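Brutcombe Shared Workshop
Handheld gripper build – project report, part 2
4 Feb 2022

3. Mechanical build

The body is printed in white plastic in two shells. The first version used a single shell and could not be opened without breaking a clip, so it was dropped in May. The fingers are dark gray with ridged inner faces. Both are driven from one trigger through a rack with 40 mm of travel.

Play at the finger roots was the main fault. Longer pivot pins removed most of it. The remaining play is around 2 mm at the tips and was left alone.

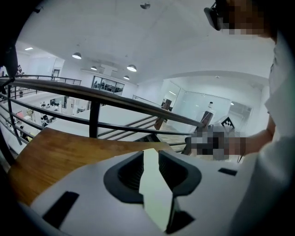
Jamport, who read the draft, objected that play at the tips should be measured under load, as an unloaded figure says little about grip. The point is accepted. A loaded test with 4 weights has been added to section 5.

4. Logging

Finger opening is read by a Fusevley sensor board and written to a card. The longest log so far holds 2,636 readings. Two gaps in it were traced to a poor solder joint on the ground wire – the joint was redone and the wire tied down to the shell.

Still open: trigger spring too stiff, spare pins not yet cut.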